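Bench notebook, Mostlow cell
Wednesday, started writing 4:40 pm

Bag day again. Picking up where I left off, which was me complaining about the two arms fighting each other whenever they both get hold of the same piece of cloth. I had convinced myself it was gains. I spent all morning on gains (again!) and got a slightly different-sounding version of the same fight, so after lunch I put them back to what's in the repo and went looking at timestamps.

Quick recap for whoever reads over my shoulder. Pundent is the planner, Meireles is the thin layer that takes its targets and hands them to both arms, and Kotetti is the logger and replay tool. Pundent plans for the pair as one thing, which is lovely. Meireles then splits the plan and sends each half down its own queue, and I never wrote anything to make the two queues agree on what time it is. I wrote a comment saying I would. The comment is still in there, looking at me.

With rigid stuff you'd hardly notice. One arm runs a hair ahead and the box tips a little, fine. With a floppy bag and both grippers working right next to each other, a hair ahead means one side pulls while the other side is still closing, and then the force estimate jumps, and then the compliance loop reacts to the jump, and off we go.

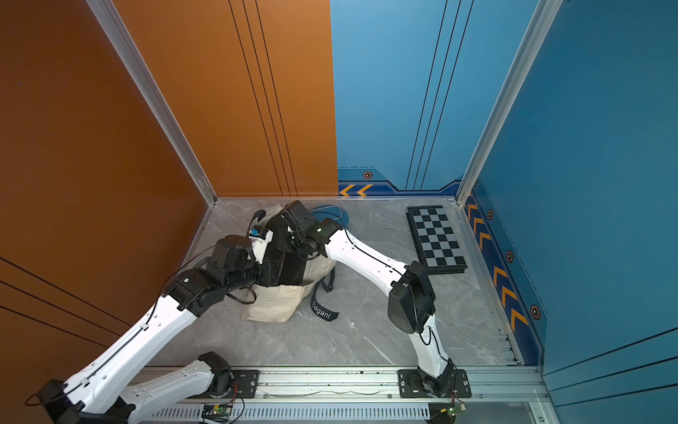
So I pulled one episode into Kotetti and lined up the commanded positions, left against right. 3578 control ticks, and the right arm's commands are stamped late for 319 of them. They aren't sprinkled around either, they come in clumps, and the clumps sit on top of the moments when Pundent replans. Once I had that on the screen I felt pretty silly about the morning.

What I think happens: the replan arrives, Meireles locks the left queue, writes, unlocks, locks the right queue, writes, unlocks. Anything that wants the right queue in between gets in first, and the status publisher always wants it. So the left arm gets the new plan and the right one does a few more ticks of the old plan. Stupid and very fixable.

Changed so far (branch is sync-halves, please don't merge it yet):

- one lock for both queues, one write
- every target carries the plan number, and an arm that sees a plan number its partner hasn't seen yet holds its last target
- hold is capped at 112 ms, then both arms go to soft stop
- status publisher reads a copy and keeps its hands off the queues

The cap is a guess. I picked it off the tail of the old delay histogram, and I would love for someone to tell me a better way of choosing it. Too short and we soft stop on a sneeze, too long and one arm is sitting there stiff while the other one drags fabric past it.

Also moved the replan trigger. It used to fire on any change in the cloth mask bigger than a threshold, and the mask changes all the time when you're handling a bag, every fold sets it off. In the old setup we got over 300 replans in a long session, most of them for nothing. It now wants the change to stick around for a few frames first. I need to watch that one, it makes us slower to notice a real slip.
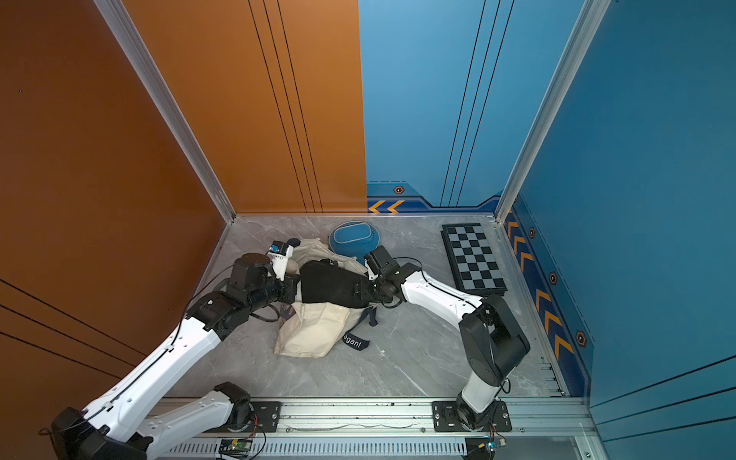

Entry by: Mostlow cell, software side
Filed under: Pundent / Meireles / fabric

Second half of the day was perception, and I have less to show for it. The black bag lying on the cream tote ought to be the easy case, dark on light, lots of contrast, and for the outline it is. The trouble is the strap. It's black too, and it lies across the tote with that white lettering on it, so the segmenter sometimes glues strap and black bag together into one object and sometimes slices the strap up at the letters. I got both answers out of neighboring frames, which is impressive in its own way.

Two ideas, neither one tried properly:

Use the grippers. If both arms report a closed grasp then I know where the two ends of the bag are, straight from forward kinematics, and I can seed the mask from those points and let it grow inward. The strap has no gripper on it so it shouldn't get seeded. It will probably leak where the two touch, though.

Or use depth edges only and throw color away for anything dark. I like it less. Creases in the tote give me depth edges all over the place and I'd be back to filtering those by hand.

Leaning toward the first one. It needs the grasp flags to be on the same clock as the images, so it's stuck behind the sync work anyway.

Smaller things, so I don't lose them:

The mask filter should ignore the round blue thing near the back. It keeps coming up as a low-confidence cloth candidate, and I'd like a keep-out region in the config so I can stop deleting it in the viewer.

Checkerboard detector is still running during episodes. It finds the board in the back right corner every single frame and logs a pose every single frame and we use none of it. Turn it off outside calibration mode.

Kotetti replay drops the plan number when it exports. Found it while testing the new field. One-line fix, I just haven't typed the line.

Tomorrow: replay the same episode through the sync branch with the arms in simulation and count late stamps again before I let it near real cloth. If the clumps are still there then my lock theory is wrong and I'll have to go read the driver code, ugh. Leaving the branch checked out on the cell machine, so pull main first if you need it.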